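Web services notebook, March
Entry: slow product pages on the Badalico shop site
Kept by: Mwanahawa Bakilana

09.40. The client has reported that product pages on the Badalico site take too long to open on mobile phones. Category pages and the basket are not affected. The complaint was passed to us by the Naltmont account desk with no measurements attached, so the first part of the morning was spent obtaining some.

The test copy was refreshed from last night's backup and the cache cleared. Product pages were then requested in turn with the browser's network panel open. The server returned the first part of each page promptly. The delay occurred afterwards, while the browser was waiting for the stock panel at the foot of the page. Until that panel is filled the "Add to basket" button remains grey, which explains why the client's staff describe the whole page as slow.

10.55. The stock panel calls our own address, which in turn asks the Amirmont warehouse service for a figure. It was assumed when the panel was built that one call would be made for each product. The log shows otherwise. Where a product comes in several sizes, a separate call is made for every size, and each call waits for the one before it to finish. The worst page on the site, a work glove sold in many sizes and colours, made 100 calls before the button became active.

The catalogue now holds 3,000 products. Of these, 413 have more than one size or colour. The remainder load normally, and this agrees with the client's remark that "some are fine".

11.30. Two remedies were considered.

The first is to ask Amirmont for all sizes in a single request. Their service accepts a list of codes, according to the notes left in the shared folder, though the notes are old and the list form has not been used by us before. The second is to keep a copy of the stock figures on our side and refresh it at intervals. This would be quicker for the visitor, but the figures could be out of date at the moment of purchase, and the client has previously objected to selling items which are not in stock.

The first remedy was chosen. 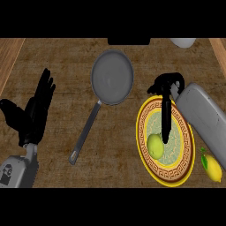 13.15. The back-end route was changed to collect the codes for a product and send them together. The first attempt failed with an error which gave no useful text. Comparison with the notes showed that the codes must be separated by semicolons, whereas commas had been used. With this corrected, the glove page made one call and the button became active without a noticeable wait.

14.20. On the front end, the script was altered so that the size menu is filled from the single reply. One fault was found in doing so. If a size has been withdrawn, the warehouse leaves it out of the reply altogether, and the menu then showed an empty line. Missing sizes are now shown as "Not available" and cannot be selected.

15.05. Changes placed on the test copy under branch 4 and sent to Ziółkowski for review. The old route has been left in place until the review is complete, as the printed order form still uses it.

Outstanding:
Confirm with Amirmont the longest list of codes they will accept.
Correct the notes in the shared folder regarding the semicolon.
Repeat the test on an older phone over a mobile connection.
Ask the account desk whether the client wishes to approve the wording "Not available".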